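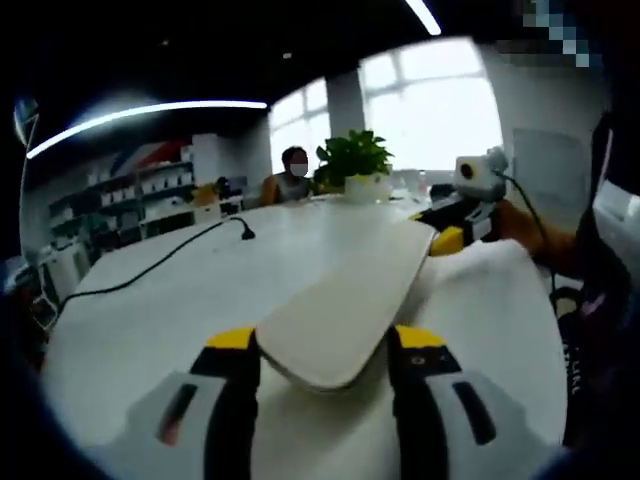
Went to the September open day at Drelton yesterday and I have been talking about it to everyone in my house ever since, so now it's your turn. Long thread, get yourself a drink.

For anyone who doesn't know them, Drelton teaches robots to do ordinary household handling. Folding, sorting, putting things in other things. They're upstairs from the old Adebisi print shop, and I must have walked past that door for years without once looking up.

There were 70 of us over the afternoon, let in by small groups so we weren't all standing on each other's feet. I was in the 2 o'clock group with a very nice retired couple and a boy of maybe ten who asked better questions than the rest of us put together.

Amarachi Ogundipe showed us around. She runs the recording side of things, and she has that gift of explaining something she must have explained four times already that day as if it had only just struck her as interesting. I'd have listened to her describe a filing cabinet.

I had it in my head that we'd spend the afternoon watching robots. We did see one (I'll get there!) but most of the visit was about people, sitting or standing at a table, doing small jobs with a gripper in each hand. I found that part so much more absorbing than I expected.

The way it works is that you hold the gripper like a tool, you squeeze, the two fingers close, and a camera on top records what your "hand" sees while you do it. Do the job enough times and the robot has something to learn from. Amarachi called each go a "take," like in the movies.

The job of the day was cloth and a folding board. If you've ever worked in a clothing store you know the kind of thing, a thin board with rounded corners that you fold around so every piece comes out the same size. I did two summers in a store and I could feel it in my wrists just watching.

I asked why they'd bother with a board when the robot could just learn to fold. She said the board gives the fold a straight edge to follow, and also that picking up something thin and flat is a lesson all by itself. Think about how you get a sheet of card off a table. You sort of scrape at it with a fingernail. A gripper hasn't got a fingernail.

So a good part of each take is just getting hold of the board! You come in low, you pinch the near end, and you try not to bend it more than you have to. Then the other hand deals with the cloth. We all nodded wisely at this and then we all had a turn and were terrible.

My turn, since you ask. I dropped the board, picked it up, dropped it, and then got a lovely firm grip on the board and the cloth together and couldn't work out how to let go of one and keep the other. The boy told me I was squeezing too early. He was right.

What surprised me is how much you miss your fingertips. You don't feel the cloth at all, you only see it, and after a minute or so you start watching the tips of the gripper the way you'd watch the end of a paintbrush. Amarachi said new people hold their breath for the whole of their first day. I did notice I was holding mine.

She was very clear that our attempts weren't going into the real set, which was a relief to me personally. They keep visitor takes in a separate folder. The real ones are done by people who've been trained and who take a break every so often to shake their hands out.

They had 3278 good takes of the folding job as of that morning. I said that sounded like an awful lot of laundry. She said they'd thought 1000 would be plenty when they started, and then they tried it with a different cloth and the robot behaved as though it had never seen fabric before in its life.

So now they change things on purpose. Different cloth, the board put down at a different angle, the blinds open or closed, other bits and pieces left lying on the table. Her rule for the recording team is that if the table looks the same two takes running, somebody should move something. I would be excellent at that part of the job.

The takes all go into a program called Davow, which they wrote themselves. You can scrub back and forth and see both hands' views side by side. Someone goes through and marks where each step begins – reach, pinch, lift, lay down, fold, let go. I thought that would be dull work, but the man doing it had headphones on and looked perfectly content.

She played us one good take and one bad one and asked us to say which was which. I got it wrong. The bad one looked fine to me, a nice neat fold at the end, but the person had nudged the cloth straight with the side of the gripper halfway through, and they don't want the robot picking up that habit. It would be fine on cloth and a disaster next to a full cup.

And then the robot! Its name is Isero, and it lives in the next room behind a line of tape on the floor that you are asked very politely not to cross. Two arms, the same kind of fingers we'd been fumbling with. It's slow. I want to be fair to it, I was slow too.

It did five folds for our group. Three were good, one was a little crooked, and on one it went for the board, missed, waited, went back and got it. The whole room went "ohhh" when it went back. The retired couple actually clapped, and so did I, a bit late.

I asked what happens when it misses and doesn't recover. Amarachi said then somebody presses the stop button, writes down what happened, and they go back and record more takes of exactly that moment. A big share of what they're recording this month is people picking the board up again after letting it slip. So perhaps I'd have been useful after all.

Somebody in our group asked when they could buy one, and she laughed and said please don't wait for us to do your washing. No dates, no promises. I liked her for it.

Things I forgot to ask and am now annoyed about: whether left-handed people record differently, what it does with a fitted sheet, and who chose the name Isero. If anyone reading this was in one of the later groups and found out, please tell me.

They're planning another open day in the spring and the sign-up sheet will be on the door downstairs. Wear sleeves you can push up, and if you get offered a turn with the grippers, come in low and squeeze later than you think you should.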